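Rovar Close-Coupled Toilet Suite with Brush and Holder
Supplied by Danance Bathroom and Facilities Equipment

Overview

The Rovar suite is supplied for ensuite, staff and visitor washrooms in offices, clinics and residential care settings. It consists of a white ceramic pan and cistern with a raised rectangular profile, a seat and lid, and a top-mounted flush button with a chrome finish. The suite is offered together with a cylindrical brush holder in cream and a brush with a white handle, so that a washroom may be fitted out from a single order.

The flush button is recessed into the top of the cistern, towards one end. Purchasers intending to install shelving above the cistern should allow sufficient clearance for the button to be pressed with a flat hand. The lid opens fully back against the cistern and carries small rubber bumpers at its rim.
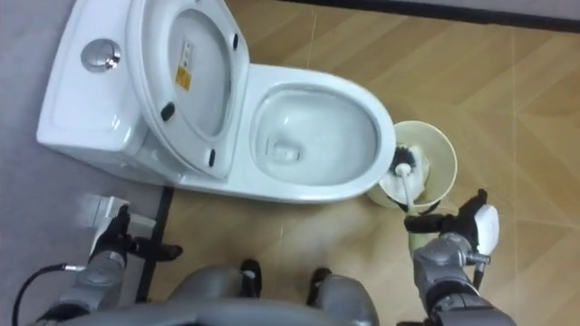

The brush holder should stand on the floor beside the pan, where cleaning staff can reach it without leaning across the bowl. It is not fixed to the wall and may be moved when the floor is mopped. Replacement brushes are stocked separately under the Bivlow name and may be ordered in any quantity.

Suitability

The suite is intended for indoor use on a level, finished floor. It may be installed over tile, sheet vinyl or a sealed timber-look surface. Where the washroom adjoins a carpeted area, the purchaser is advised to protect the carpet before the suite is brought in.

The suite is not recommended for unsupervised public amenities, for which the Ammann wall-faced range should be considered. The Ammann range is described in a separate section of the catalogue.

Cleaning and Care

Glazed surfaces should be cleaned with a soft cloth and a mild, non-abrasive cleaner. The brush is to be used inside the bowl only. It should be rinsed in clean water and allowed to drain before it is returned to the holder. Bleach must not be left standing in the holder for longer than 60 minutes.

Any warning label on the underside of the lid is to be left in place. Residue from sealant or packing tape may be removed with warm soapy water. Scourers and metal scrapers will mark the glaze, and damage of this kind is excluded from the warranty.

Handling and Installation

Connection to the water supply and waste must be carried out by a licensed plumber. Before installation, the suite should be inspected for chips and hairline cracks, with particular attention to the foot of the pan. Should it be necessary to lay the suite on its side, the floor beneath must be clean and free of grit, and the ceramic must be supported while it is lowered and raised. The lid and seat are to be kept from swinging freely.

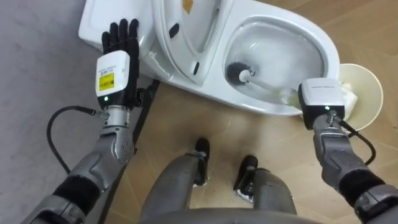 Toilet resting on its side on a wood-grain floor, seat and lid raised.

Ordering and Delivery

Standard orders are dispatched within 8 working days. Orders of more than 200 suites are quoted individually and may be delivered in stages to suit the building programme. Delivery is to the ground floor unless otherwise arranged.

Damage in transit must be reported in writing within 7 days of receipt, accompanied by the delivery docket. Spare seats, lid bumpers and flush buttons are available for the life of the range.

Enquiries concerning specification, colour matching of the brush holder or bulk supply should be addressed to Sudheer Murthy, Product Enquiries, Danance. The current price list takes effect in March and supersedes all earlier lists.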